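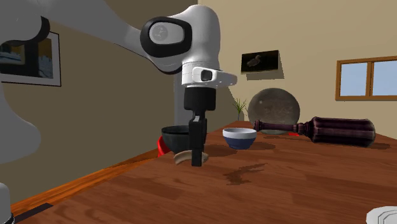 The simulated arm at the long table during the Haludel open day. Still: Haludel

Haludel opened its simulation lab to visitors in March, with 77 people booked across the morning and afternoon sessions. The program centered on Ketier, the lab's rendered test environment for tabletop manipulation, and on the scoring tool that runs alongside it, Tuner.

Visitors watched the arm work on a wall screen while a second monitor listed joint positions and gripper state. The tabletop held two bowls, a bottle lying on its side and several smaller items. Staff said a mixed layout is used on purpose. A gripper that performs well on one shape at a fixed spot can fail when the same shape is turned or moved closer to a neighbor, and a bottle on its side presents a different grasp problem than an open bowl.

Each session lasted 30 minutes. The first part covered scene setup: table, floor, walls, window and lighting are all generated, and any of them can be changed between runs. The second part covered control. Commands go to the simulated arm in the same format used on the lab's physical bench, so a program can be moved from one to the other without being rewritten.

Tuner drew most of the questions. The tool repeats a task 1,000 times with small changes in object position, surface texture and light direction, then reports a completion rate and a list of failures sorted by type. Contact with a neighboring object and early finger closure are logged as separate faults. Staff declined to give completion rates for the current software and said those would be released with the next version of Ketier.

A second view, taken close to the gripper, was shown for the segment on finger alignment. From this angle an operator can check the spacing between the two fingertip pads before an approach begins. The presenters also used it to explain how shadows on a wood surface can be mistaken for object edges by a vision system.

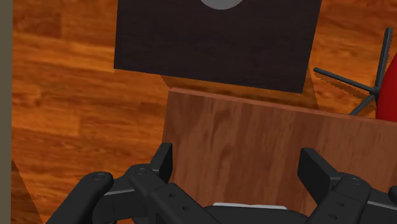

Next sessions

Haludel will repeat the program at its Meireles site, where 6 workstations will be set up for visitors to enter commands themselves. Sessions begin at 10 a.m. and 2 p.m. No programming experience is required. Places are free but must be reserved through the front desk, and school groups should state the age of students when booking.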